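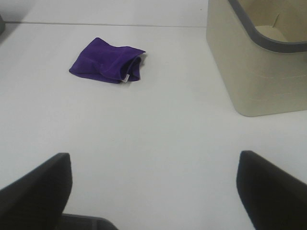
图1 浅色台面上的米色收纳容器与紫色织物

3.2 台面物品与收纳容器的布置

本研究关注小件织物在日常收纳中的归置方式。观察在Drundoddale居住实验室的整理间进行，台面选用灰白色，以便与多数家用织物形成明度差异。图1所示为其中一种布置：容器置于台面一侧，口沿为深灰色，外壁为米色哑光表面；紫色织物平放于台面，与容器之间留有间隔。台面由主板与另一块颜色略浅的板面相接，接缝细而直，编码时以该接缝作为前后区域的分界。

参与者共32人，每人完成7次归置任务，任务之间由研究人员恢复初始布置。织物包括小布袋、手帕和薄围巾等，均为参与者家中常见的类型。指导语仅要求“将桌上的物品收好”，不规定折叠与否，亦不限定放入容器的方向。Giang Đặng与Zulkifli Govindasamy分别独立编码，分歧之处经讨论后确定。

编码将归置行为分为直接投放、折叠后放入和沿内壁竖放三类。对于圆角容器，织物靠近转角时的贴合程度单独记录，不并入上述分类。容器外壁的细微划痕不影响开口尺寸，故未作为更换容器的依据。单次任务时长自手部首次接触织物起计，至手部离开容器口沿止；中途停顿超过5秒者另行标注，仍保留在样本中。

需要说明的是，整理间的照明条件在各场次之间保持一致，桌面照度维持在700勒克斯左右。容器内壁与外壁在该条件下明暗有别，参与者对容器内剩余空间的判断可能因此受到影响，相关结果见3.4节。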